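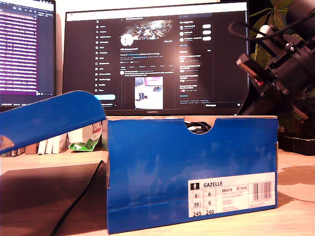 **What should be in the budget besides the arm?** At Numunero we ask every customer to write down the small things first: cables, a spare gripper, screws, a power supply and something to keep them in. Our own desk arm from Clolis shares its place with two monitors, and some black cables are kept in a blue Gazelle shoebox, so please do not spend money on special storage in the first year. Spend it on spare motors.

**How much desk do I need?**
Plan 60 cm of free depth in front of the base. If a monitor must stay on the same desk, order the longer cable set.

**Can I buy one arm now and the second later?**
Yes. The price of the second arm is held for 56 days after the first order. After this you will receive a new offer.

**Is there a minimum order?**
No, but orders under £1000 pay their own delivery from Citley.

**Who repairs it?**
Demchenko, our service partner, for 2 years. Worn gripper fingers are not included — put them in your yearly costs.

**When should I order for use in November?**
Before the end of August. School and university orders come in September and the waiting time becomes longer.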